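Month three of owning a white bathroom sink. I have thoughts, and they are all about specks.

The old sink was beige. You could have rinsed a muddy dog in it and it would have looked the same before, during and after. I now understand that beige was doing a lot of work for this family.

The new one is glossy white, wide, rounded, very handsome. It shows toothpaste, beard, dust, and possibly my thoughts. Vanity and faucet came to $900 and the man at the store said it was "easy care." He did not say for whom.
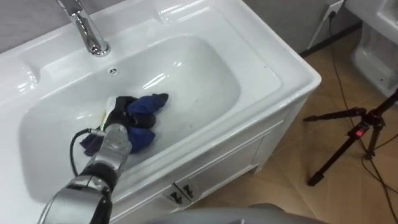

Anyway, cloths. I've tried paper towels (lint), a sponge (streaks) and an old T-shirt (sad). What I've settled on is a plain soft cloth, a drop of dish soap, and going in circles from the rim down to the drain. Two minutes if you don't stop to admire the faucet.

Do not admire the faucet. It's chrome, and once you look closely at chrome you will be there for 30 minutes.

The overflow hole gets a cotton swab. I lived 29 years without once thinking about an overflow hole and I'd like those days back.

My neighbor Horácio Neves says vinegar for everything. He also says his sink has never had a speck in it. I have been in Horácio's bathroom -- the light bulb in there is the size of a grape.

So that's my plan for August. Dimmer bulb. Will report back.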